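Chapter 2
Friction at Work

Push a heavy crate across a warehouse floor and you will notice two things. It takes a hard shove to get the crate moving, and a smaller push to keep it moving. Both effects come from friction, the force that acts between two surfaces in contact and opposes sliding.

In Chapter 1 we treated every surface as perfectly smooth. That made the math easier, but very few problems in a shop or plant can be solved that way. A belt drive depends on friction to turn its pulley. A bearing wears out when there is too much of it. A part held in a clamp stays put when there is enough.

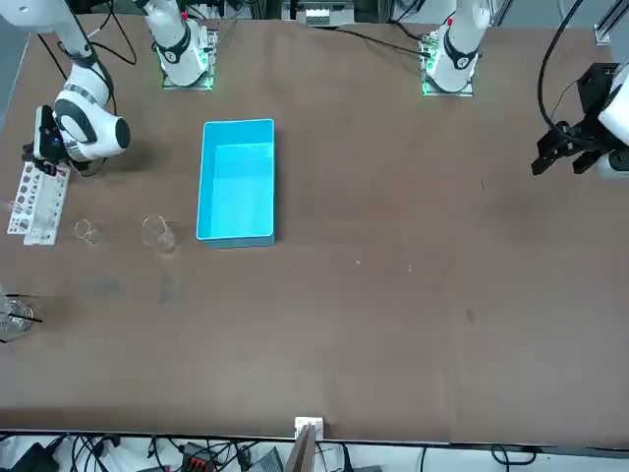
Static friction acts on an object at rest. It grows to match whatever push is applied, up to a limit. Once the push passes that limit, the object slides and kinetic friction takes over. For most pairs of dry materials, kinetic friction is the smaller of the two.

Consider a case we will return to in Section 2.3. Raphaël Vasseur, a technician at the Gelterby packing plant, has to slide a 64-kilogram pump across a level concrete floor. His spring scale reads 267 newtons just before the pump starts to move. Dividing this by the weight of the pump, 627 newtons, gives a coefficient of static friction of 0.43. The coefficient has no units — it is one force divided by another.

The contact area does not appear in that calculation. Students often expect a wide base to be harder to slide than a narrow one, and for rigid, dry surfaces the difference is usually too small to matter. Soft materials such as rubber are another case, covered in Section 2.5.

Before you start Section 2.1, review free-body diagrams and make sure you can find the normal force on a level surface and on a ramp.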